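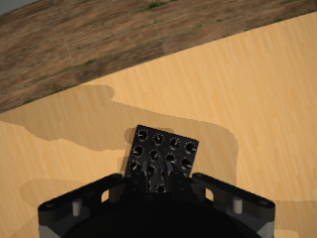 Shinji Fujimoto wrote in to say he oiled his tabletop every month for a year and it only got stickier. Too much oil, most likely. Wood takes what it can use, and the rest sits on top and collects dust.

Try this instead. Wipe the table down with a damp cloth and a drop of dish soap, then dry it. Put a spoonful of oil on a lint-free rag and rub with the grain. Wait 5 minutes and wipe off everything that will come off. Twice a year is plenty for a table that gets daily use.

If the top is sticky already, go over a small patch with mineral spirits first and see how it looks in the morning. Open a window. Lay the rags flat outside to dry -- a wad of oily rags can catch fire by itself.

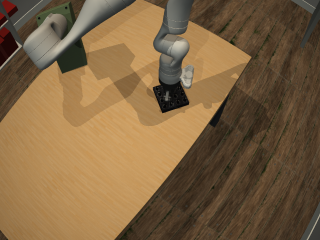

Light wood top, dark plank floor.

Floors are a different job. Skip the furniture oil, which makes boards slick. Vacuum along the seams with the brush tool, then use a mop that is barely damp. For grit stuck between boards, an old toothbrush or a wooden skewer works well.

White rings from cups usually sit in the finish. Lay a dry cotton cloth over the ring and press with an iron on low for a few seconds, no steam. Lift, check, repeat. Dark rings have gone deeper and will need sanding.

216 shares | 138 comments

Related tips
Getting candle wax out of wood grain
How to quiet a squeaky floorboard
Felt pads that stay on chair legs
When to replace a kitchen sponge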